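Hitadside jaw-release fault 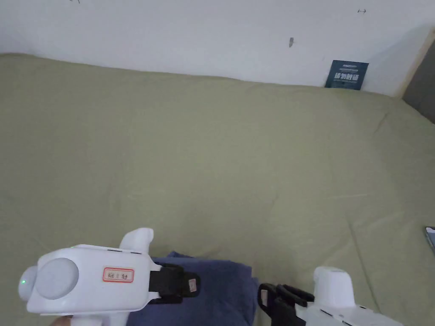 Two handheld grippers and a folded blue cloth on a fitted sheet.

The Hitadside jaw-release fault was a defect in the Hitadside handheld gripper, a two-unit tool used to record cloth-handling tasks for training household robots. Under certain conditions the jaws of one unit stayed closed after the operator let go of the trigger, while the recorded data showed them as open. The fault was described in a service note issued by the manufacturer, Clerkix, on 2019-09-17.

Background

The grippers are used in pairs, one in each hand. Each unit logs its position and the opening of its jaws, and the paired logs are later used to train a control program for a two-armed robot. Typical tasks are folding towels, smoothing sheets and moving clothing across a bed or table. Soft goods place low loads on the jaws but leave lint and loose threads in the mechanism.

Cause

The jaw opening was measured at the trigger shaft and inferred from there. A return spring linked the shaft to the jaws. When thread built up behind the spring seat, the shaft could return fully while the jaws remained partly closed. Ji-hoon Woo, a test engineer at Clerkix, reproduced the condition on a bench unit after 2,000 cycles with cotton toweling. Units used only with rigid objects did not show it.

A second cause was proposed by Thaís Leite of Rezende, a laboratory that had been using the grippers since March. She found that a worn spring gave the same symptom without any visible thread. Clerkix accepted this in a later revision of the note.

Effects

No injuries were reported. The main effect was on data. In one Rezende set, 190 recordings were withdrawn after the logs were compared with video. A robot trained on the full set opened its jaws late and dragged the cloth off the work surface in 7 test runs. In 2 of these the arm reached its force limit and stopped — the only protective stops linked to the fault.

Correction

Clerkix moved the sensor from the shaft to the jaw pivot and added a felt wiper behind the spring seat. Existing units could be refitted by the user. Recordings made before the refit remained usable if jaw position was checked against video. Flirnia, a program for reviewing paired logs, added a filter that flags any clip in which the cloth moves with a jaw marked open.

See also

Return spring
Position sensor
Protective stop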